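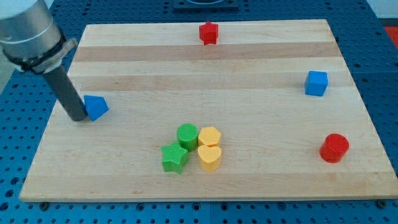

Board on the perforated top, bolted at the near corners. Blue block on the left third.

Edge-glued board bolted to a perforated bench top: will it cup?

sadville_joiner
September 3, 2022
The board is pale strips, edge to edge, with two darker bands towards the far side. It was sold as maple by Lanine. The bolts go straight down into the perforated top. Workshop humidity went from 50 to 66 per cent during August and I can now feel a slight rise across the middle with a straight edge. Do I slot the holes or leave it alone?

planeiron66
Slot them. The strips run the long way, so nearly all the movement is across them, near edge to far edge. Fixed round holes front and back give it nowhere to go but up. Slots should run front to back, with a washer under each bolt head.

cunha_bench
Disagree. A couple of millimetres of slot will do nothing if the bolts are nipped up hard. Back them off a quarter turn first and measure again after two weeks. If the rise drops, you have your answer without cutting anything.

planeiron66
Backing off gives you a board that shifts when you lean on it. Slots and moderate torque give you both.

oilcan
What finish is on the underside? If only the top was sealed, the bottom takes up moisture faster through the perforations and the bolts are a side issue.

sadville_joiner
Top has two coats of Pluneo hard oil, sanded to 400 between them. Underside is bare.

oilcan
Then do the underside before anything else. Same oil, same number of coats.

cunha_bench
Agreed on the underside. Still would not cut slots.

stripwood
Are the darker bands the same species? I can't tell from the photo. If they move at a different rate you may get a ridge at the glue line, which a straight edge would read as cupping.

sadville_joiner
Lanine only list it as "contrast strip". I will check along each joint with a feeler gauge when the board is off. Plan is to oil the underside, refit with the bolts slightly slack, and slot only if the rise comes back.

planeiron66
It will come back. Use a 2 mm washer when it does.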